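Folding notes, shirts. Long-sleeve button-ups only. Tees and knits got their own thread in September and the method there is different.

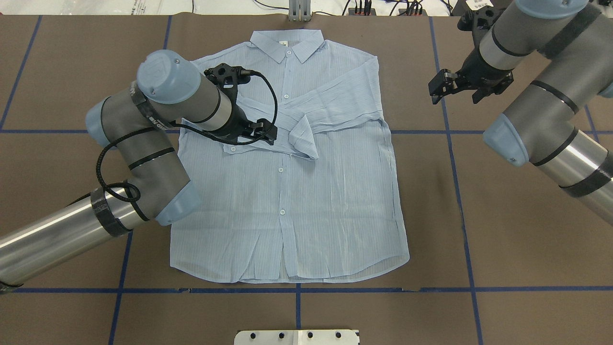 What size should a folded dress shirt be?
Whatever your shelf is, minus a finger's width on each side. Measure the shelf first and fold to that. Mine is a Boltholm unit with narrow bays, so I fold narrow and long. If you have wide drawers, fold wide and short and stop reading anyone's template dimensions, including mine.

---

Surface. I use plain brown paper taped down on the table. A bare tabletop lets thin cotton slide when you pull a sleeve across. A towel grips too much and you end up fighting it. Paper sits between the two. Replace it when it starts to pill or when someone puts a coffee on it.

---

Face up or face down: the standard retail fold is face down, sleeves to the back, flip at the end. I have been doing sleeves across the front for light shirts, face up. You can see the placket the whole time, so you know when it has drifted off center. The cost is that the sleeves end up inside the front and the shirt has to be turned over or rolled to hide them.

---

Gianni Marchetti asked why bother with buttons before folding. Top button, always. It holds the collar shape. Then one at the chest and one near the bottom. The others can stay open if the shirt is going on a shelf. For a suitcase, close them all. An open placket in a suitcase will spread and you will iron it again on arrival.

---

Order I use, face up:

1. Collar at the far side of the table, hem toward you.
2. Flatten from the placket outward. Flat hands, no dragging.
3. First sleeve in, diagonal across the chest.
4. Turn the cuff end over so it stays inside the body width.
5. Second sleeve, same thing, opposite side.
6. Sides in.
7. Hem up, then up again.

Steps 3 and 5 are where most of the errors are.

---

On the sleeve diagonal. The sleeve wants to leave the shoulder at the angle the seam gives it. If you force it straight down along the body you get a lump at the armhole, and the lump prints through every layer on top. Let it go diagonal toward the middle of the shirt, then turn the cuff end over. The extra layer at the cuff is thin and lands where the shirt is already flat.

---

The shoulder is the other problem. Cloth collects there when the sleeve comes in, more on one side than the other if you are right-handed. Pin the shoulder with one hand, move the sleeve with the other. If it bunches anyway, pull the sleeve back out and redo it. Pressing down on a bunch turns it into a crease.

---

Stripes help. A fine vertical pinstripe is a ruler printed on the shirt. After the sides go in, look at the stripe nearest each folded edge. If the same stripe runs the full length of the edge, the fold is parallel. If the edge crosses stripes, it is not. On solid fabric I use the placket as the only reference and accept that I will be a bit off.

---

Light wrinkles in the lower body before folding: ignore them on thin cotton. They will be inside two hem folds anyway. Wrinkles in the chest panel I do smooth, as that panel ends up on top.

---

Giorgia Cocco wants to know about curved hems. A curved hem doesn't stack like a straight one. When you bring it up, the middle reaches farther than the sides. Two options.

a) Fold the curve itself up first, so the bottom edge becomes a straight line, then proceed.
b) Ignore it and let the tail tuck under the chest.

I do (a) for shelves and (b) for travel. (a) adds a layer, which you notice in a stack of ten.

---

Boards. Ermanno Mancuso sent me a Vatetti folding board, the hinged kind. Tried it on the whole rack. Fine for tees. For button-ups it is slightly too wide for my bays and the side flap catches cuffs. A piece of stiff card cut to your shelf width does the same job: lay it under the collar, fold around it, slide it out.

---

Collar. Keep it out of every fold. The first hem fold should stop well short of it. If the top of the packet sits on the collar points they bend outward and stay that way. When stacking, alternate collars front and back so the pile stays level. An all-one-way stack leans by the fifth shirt.

---

I keep the neck label visible when the shirt goes into the pile. Reading sizes without unfolding is the reason the pile exists. Chrysoula Panagiotou writes the size on masking tape and sticks it to the shelf edge, which works until somebody moves a shirt.

---

Log, for those who asked. 11/10/2019: 103 shirts folded, all long sleeve. Running total for the closet project is 1301, tees included. Refolds are not in either number. I stopped recording refolds when it became clear they were nearly all shoulder bunching and the fix was known.

---

Starch question from Gianni Zanetti: light spray is fine before ironing, none before folding. Starched cotton holds whatever you do to it, and that includes the mistakes. Drosum makes one that comes off in a normal wash. I use it on collars and cuffs only.

---

Fold lines after storage. A shirt on the shelf for a month will show the side folds. Hang it in the bathroom overnight, or run a low iron down each line from the inside. If you rotate the stack (new ones go to the bottom) nothing sits long enough to set hard.

---

Correction to the list: step 6, fold the sides to the card width, not to the outer edge of the collar. On the wider collars those differ enough to matter on a narrow bay.

---

Linen next. It will need a separate list.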